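Henstead Family Center
Household Guidance: Open Shelving in Playrooms

Placement
Stand shelving units on a level floor and fix each one to the wall before anything is placed on it. Units of unfinished wood should be checked every November for splinters, particularly along the front edges and posts.

Arranging the shelves
1. Keep heavy items on the lowest board.
2. Place toys on a lower shelf, where children can reach them without climbing. Bags may go on a shelf above.
3. Small figures and fences may be left set up between play sessions, provided they stand back from the edge.

Pale wood shelving with a toy arrangement on a lower board.

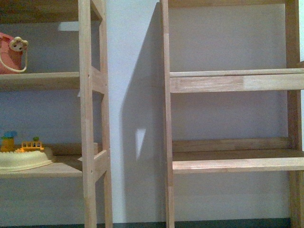
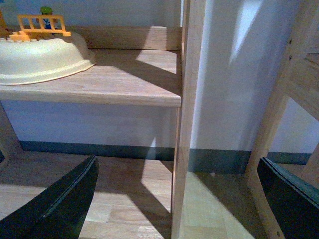 Cleaning
Remove all items before wiping. Use a cloth wrung out in 500 ml of warm water with four drops of dish soap, and follow the grain. Dry the board at once with a second cloth. Plastic toys may be washed separately and must be fully dry before they are returned.

Where sunlight reaches the shelves, rotate the contents monthly to limit fading.

Questions may be directed to Hortensia Gaete, Household Services, Room 117.
Revised 2026-03-20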